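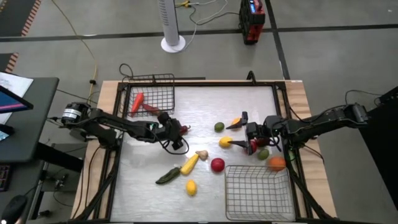

*Fig. 1. Two-arm station with toy produce and wire baskets, Kerslake lab.*

## Visit notes: Kerslake open day (May)

Our host was Mereana Hapeta, who runs the two-arm bench. Points to know for the write-up:

- Each arm has its own motor base, one on each side of the table.
- Both grippers have two fingers. Compare their shapes before you answer question 2 on your sheet.
- The group has 378 recorded sorting runs so far and wants 1000 by the end of the project.
- A run starts with the produce spread out – the layout is changed every time.

Reijo Salminen asked about round items. Hapeta said lemons and limes roll when a finger touches them off center, so the approach is slowed near the surface.

Write-ups go to Tamsin Pomare. One page, with a labeled sketch of one arm.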